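The Carnham Bus

Genalyn missed the 8 o'clock. Missed it by the length of the parking lot, running, one shoe untied, bag banging on her hip. The driver saw her. She knew he saw her. Tail lights, then rain.

Next one in the morning.

She stood under the shelter and breathed. Phone at 14 percent. Called Ibrahim. No answer. Called again. Voicemail, that same stupid message with Hadiza laughing in the background, two years old now and he never changed it.

"It's me," she said. "I missed it. Don't let her go to sleep mad. Tell her I'm coming."

Hung up. Should have said more. Should of said sorry.

Across the road the diner was still open. Zuvari's, the Z flickering. She went in and dripped on the mat. One customer, an old man in a brown coat, eating pie with a spoon. The waitress had a tag that said Damilola and a pencil behind each ear.

"Kitchen's closed. There's pie."

"How far is Carnham? By road."

"165 miles." No pause, like she got asked every night. Maybe she did. "You miss the bus?"

"Yeah."

"Everybody misses that bus."

Coffee came. She didn't order it. She drank it too fast and burned her tongue and kept drinking.

Her mother's house was in Carnham. Her mother too, for now, in the front room where the piano used to be, in the bed the county sent. Hadiza had been there since April. Hadiza who wasn't even family, Ibrahim's sister-in-law, who just showed up one weekend with a suitcase and started doing it. The turning, the washing, the pills in the little plastic box.

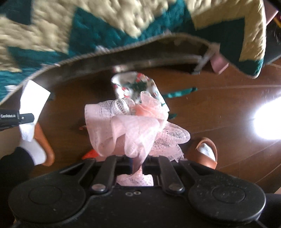

And Genalyn sent money. Every month, on time. She was proud of that for a while and then she wasn't.

"She asks what day you're comming," Hadiza had typed on Sunday. Nothing after it. Genalyn looked at that message maybe too many times. Bought the ticket at lunch, told her boss at four, packed at five. Then sat on the edge of the bed for an hour with her coat on. That was the hour. That was the whole reason the bus was gone.

She hadn't told anyone that part.

The old man put down his spoon.

"I'm going to Carnham," he said.

"Leave her alone, Mr. Ban," said Damilola.

"I am. I'm going. I have the truck." He turned around on the stool, slow, one hand on the counter. "I take the eggs up. I leave when I finish pie."

Genalyn looked at Damilola. Damilola shrugged.

"He does take eggs up. Drives like a church. You'll be there by morning if you're lucky."

"Is he safe?"

"Ro-un? He taught my mother to drive. She's never gone over forty in her life."

Twenty minutes later she was in the truck. Heater on full, smelled like hay and old pennies. Eggs behind them, stacked, ticking against each other on every bump. He didn't play the radio. She texted Hadiza the plate number, then the word coming, spelled right, and the phone died in her hand before she saw if it went.

Dark fields. A gas station, shut. A sign for Adeleke Road, a dog standing under it looking at nothing.

"Who is it?" he said, after a long time. "In Carnham."

"My mom."

He nodded. Shifted down for the hill.

"I sat on the bed," she said. "I had my coat on and I just sat there. I could of made it easy."

Wipers. Eggs. He thought about it, or he thought about the hill.

"What does she like to eat?" he said.

Genalyn had to think. She really had to. It scared her how long it took.

"Eggs," she said. "Soft. With too much pepper."

"Take a dozen," said Mr. Ban. "Take two."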